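The Arm Is Fine. Look at the Bench.

By Nicanor Fuentealba

12/05/2026 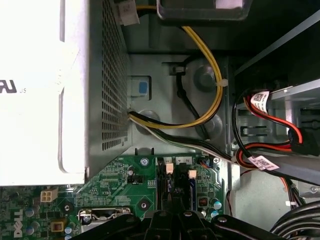
A gripper finger at work near the memory slots of a Dell desktop, with the power supply at left.

Every vendor who has come through our shop at Munau wants to talk about the arm. How many pounds it lifts, how finely it repeats a move, how soft its touch is. I have looked after the teardown cell on line two since it was bolted to the floor, and I can't remember the last time the arm was my problem.

My problem is wire. Open an old office desktop and look at what a machine has to get past before it reaches anything worth saving. Yellow and black power leads swing across the chassis wall in a wide curve, tied once and then left to do as they please. A red data cable loops over by the drive cage. Somebody at a factory years ago tucked those by hand and did not think for one second about a gripper coming down from above. The next unit on the conveyor, same model and same maker, will be tucked another way.

The people at Widitano, who sold us the cell, call this "part variation" and say the software handles it. I have my doubts. What handles it at our place is a person with snips who stands upstream and clears the worst of the bundles before the case is clamped. That person is not in the brochure, and when management asked me for the cell's labor cost, the number they had been given was zero.

Then there is the setup. The quote said we would be pulling memory on the first day. It took 15 days, and nine of those went into the clamp. A desktop case with its side panel off is a floppy thing. Squeeze it hard and the wall bows, and now the board sits a hair away from where you taught it. Squeeze it gently and the case walks when the finger pushes on a latch. We ended up with rubber pads cut from a mat I bought myself. I replace them in August, when the heat makes them gummy, and any other time they start to shine.

The finger tips are the other thing. They wear on the side that rubs the slot, so slowly that you don't see it day to day, and then one morning the cell starts dropping sticks. The manual from Bastos, who make the tips, says to inspect them "periodically." I swap them every 20 shifts whether they look bad or not. Lights matter too. A pale power supply under a strong lamp turns into a white blank for a wrist camera, and I spent a week chasing a bad calibration that was cured by tilting one lamp toward the wall.

I don't say this to sneer at the machine. It does not get bored, and reaching into sheet metal all day is hard on human hands - mine have the scars. But I get tired of hearing that a cell like this "runs itself." I kept a log for a month. There were 68 stops. Most were a cable in the way or a case sitting crooked, a few were worn tips, and none was a fault in the arm. Every one of them was cleared by someone walking over.

Wonon is pitching us a second cell now, with a faster arm. Faster at what? If it reaches the cable sooner, it snags the cable sooner. I have asked for a better clamp, a spare set of tips on the shelf, a lamp bracket that stays where I put it, and a proper paid job for the person with the snips. The whole list costs less than the shipping on the new arm.

So far I have been offered a demo.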